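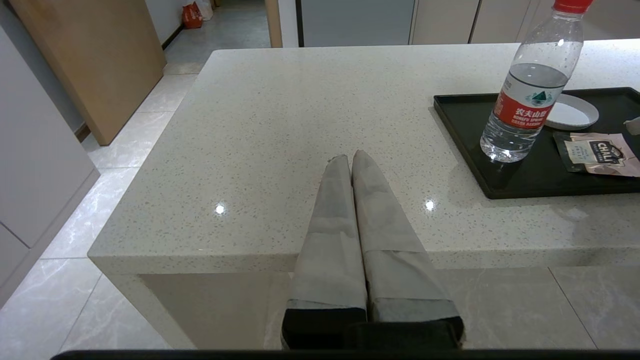
2 min read

1/ People keep asking me whether a robot can do the kitchen yet. I've spent most of July watching one arm try to tidy benchtops for Skorneo, so I've got an answer of sorts. Some jobs yes, slowly. Most jobs no.

2/ Wiping a clear stretch of bench is the easy one. It's flat, it's hard and it stays where it is. Put a tray on it and things get harder. The arm has to decide whether to go around, lift the lot or take things off one at a time.

3/ Bottles are fine. A half-full plastic bottle will squash a bit if you grip too hard, but it's tall and there's plenty to get hold of. I'd trust the arm with a bottle on a Monday morning before I'd trust my kids.

4/ Small dishes are worse. A shallow rim doesn't give long fingers much to hook under, and if something tall is standing in front, the arm has to come in from the side.

5/ Flat packets are the worst of the lot. Tea, sugar, soy sauce. You or I would slide one to the edge with a fingertip and pinch it. We ran 18 tries with a foil tea packet and got 6 clean pickups.

6/ Then there's glare. Glossy stone throws the ceiling lights back up, and foil does it too. Dörte Fuchs at Hagedorn reckons half her missed grasps are a lighting problem — I'd say a third, but we haven't settled it.

7/ Fingers wear out as well. Sleeves are cheap. Stopping to change them isn't, if you're paying someone to stand there and do it.

8/ So, would I buy one for home? No. Clearing a tray takes me under a minute and it takes the arm 11. For a hotel with the same tray in every room, I'd at least take the meeting.

9/ Next up is cupboard doors. I'll post the numbers, good or bad.

Recent posts
Neseck's dishwasher trial, week two
Folding towels: still no
What Zurska got right about drawers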